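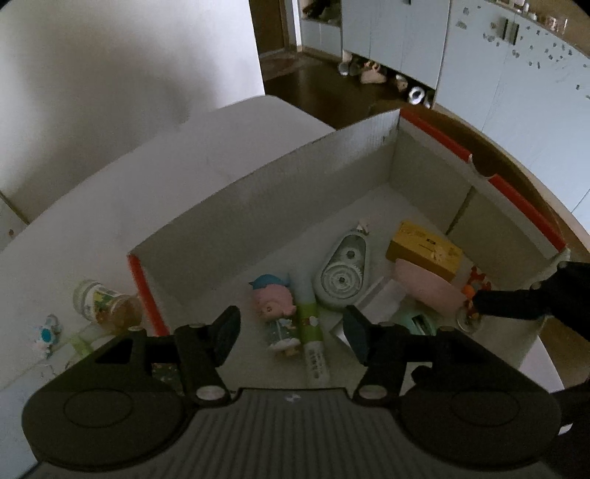
3.2 Attention at group fan events

The second part of the study looks at how fans divide their attention when several members of a group share a stage. We collected 763 fan-shot videos of signing events held by two mid-sized groups, Stornari and Mamo. After removing duplicates and clips shorter than ten seconds, 664 remained. Lemlem Ejigu and a second coder marked which member each camera followed, and for how long. Disagreements were settled by watching the clip again.

Attention was uneven in both groups. In Stornari, the two members with the most solo television work were followed for more than half of the total recorded time. The least followed member got less time than the event host. Mamo's pattern was flatter, though the same member came last at every event we coded.

We also read roughly 3,000 public comments posted under the clips on the fan forum Wimatetti. Many commenters explained low attention by pointing to line distribution, meaning how much each member sings on a record. Our data give only partial support for this. Mamo's least followed member has the second-largest share of lines on the group's June single.

Figure 4. Items of the kind fans hand to members at signings: small toys and stationery in an open cardboard box.

Gifts were coded separately from camera time, using the labels in Fiteck, our annotation tool. A gift was counted only when the handover could be seen in the clip. Members who were filmed less did not always receive fewer gifts, and in Stornari the order of the bottom three was reversed. One possible reading is that fans who film and fans who bring gifts are partly different people. The clips alone cannot settle this, and we return to it with the survey results in Section 4.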